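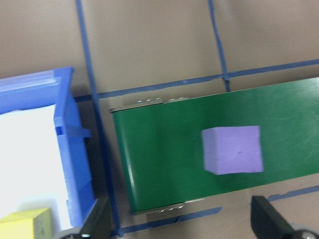 Evening Bookkeeping and Payroll Clerk, part time
Prudden, Stondora office

Prudden does the books for small shops, two dental practices and a bakery chain. We are looking for a clerk to work evenings from January. The current clerk, Toon Goossens, is moving to the tax side and will be in the office for the first weeks to hand over.

Hours and pay
20 hours a week, 4 p.m. to 8 p.m. Pay is set by experience and we will tell you the rate before the interview. You get paid vacation after three months. There is a parking lot behind the building and the bus stops at the corner.

What the work is
You will enter supplier invoices, match them to bank statements and chase missing receipts by phone or email. Twice a month you will prepare payroll for 37 employees across 5 clients. Most of them are paid by the hour, so time sheets come in late and have to be checked against the schedule. You will also file paper records for the clients who still send paper. The bakery is one of them and its envelopes are thick.

At the end of the month the work gets heavier and we may ask you to stay until 9. Extra hours are paid.
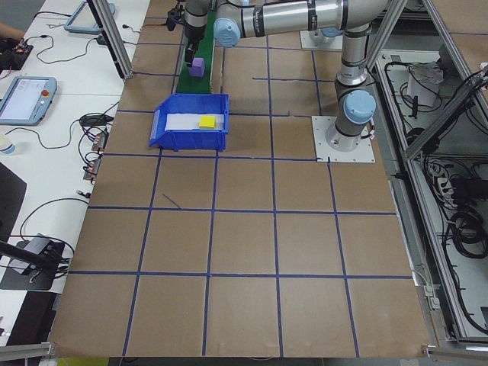
What we ask for
At least one year of bookkeeping or payroll work, in any kind of business. You should be comfortable with spreadsheets and able to write a clear, polite email to someone who owes us a document. We use our own ledger program and will train you on it. A degree is not needed. A second language is useful, Czech or Korean most of all.

The job is done in the office. We can't offer remote work for this position.

How to apply
Send a resume and a short note about the last job you did with numbers in it. Please leave out the photo. Write to Romana Kolář at the Stondora office or drop your papers in the mailbox marked 119 by the side entrance. Applications close on 28th December.

Interviews take 40 minutes and include a short exercise with a bank statement. You will meet Romana Kolář and Jae-hoon Ok, who runs payroll. Everyone who applies will get a reply by email, including those we don't invite.

Questions about the hours can go to Jae-hoon Ok at the same address.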